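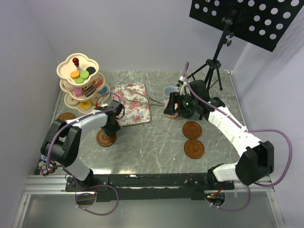
Figure 2. Tabletop with two robot arms and a three-tier dessert stand.

4.2 Entry bans and the politics of denial

Entry bans on former officials are usually announced in a short public statement. The statement names the person, gives the legal ground in a sentence, and says little about the evidence. In the Hadgu case the ban covered a former interior minister, his wife and two adult children. The text released on 9/19/18 cited "misuse of public office" and gave no further detail.

We coded the response of each listed person in the 24 cases in our set. The most common first response was a flat denial, often posted on a personal page within a day. The second was a demand that the files be released in full. Both put the burden of proof back on the issuing government, which in most cases did not reply. Chaudhry (Shahzad Chaudhry, interview notes) calls this the quiet period and argues that domestic opinion is mostly formed during it.

Party allies matter more than the listed person in this period. In eight cases a sitting party leader defended the listed person in parliament. In the Flolcombe case the leader said nothing at first, then moved to suspend the former mayor from the party group in December. Lei's reading of that delay is that the leader was waiting for local branches to take a side. Our own interviews in Flolcombe support this in part. Branch officers there said they had been asked for their views, but they disagreed on who had asked.

Court action was rare. Two listed persons brought libel suits, both in the country where they lived and neither against the government that issued the ban. The Tambridge suit was withdrawn before a hearing. The Nudthorpe suit was dismissed on the ground that the newspaper had only repeated an official statement.

The effect on later elections is harder to measure. Several listed persons had already left office, and some had no plans to stand again. Where they did stand, we could not separate the effect of the ban from that of the corruption claims that came before it. Rongrong Lei and the first author coded these cases separately and settled differences by discussion. Section 4.3 turns to family members who were named in the bans but had held no office themselves.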